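Engineering > Robotics > Robot faults and incidents

Clondham tilt-tray fault

14 shares | 2 comments

The Clondham tilt-tray fault was a software failure in a two-armed tabletop robot cell developed at Clondham. It caused an arm to keep moving after a stop command had been given. The fault was found in simulation in February, before the same control program was loaded on to the physical arms.

The cell was built to practise handling small items around a motor-driven tray. Its control program, Vaso, sent positions to both arms and to the tray through a message service called Statport. Each stop command was meant to clear the queue of waiting movements. When the tray was tilting, Statport cleared the queue for the tray only, and the arm in use carried on to its last target. 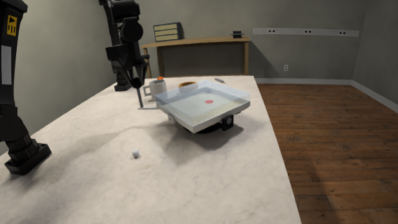
Simulated view of the cell, with the two black arms, the tray and a pale ball on the tabletop.

The fault appeared in seven of 100 test runs. In the worst case the arm travelled for a further 171 milliseconds after the stop, far enough for the gripper to strike the tray wall. Early reports blamed the collision model, and two weeks were spent checking the shape of the tray before the message logs were read.

A corrected version of Statport gave each arm its own stop channel. Vaso was also changed to refuse new movements until both arms and the tray had reported that they were still. The Rusu test set, a group of 33 stop trials used at Clondham, was extended to include stops made during a tilt. The corrected program passed all of them. Use of the older version on physical arms was forbidden under the site's safety rules.

Related articles
Emergency stop
Message queue
Rusu test set
Statport
Vaso (control program)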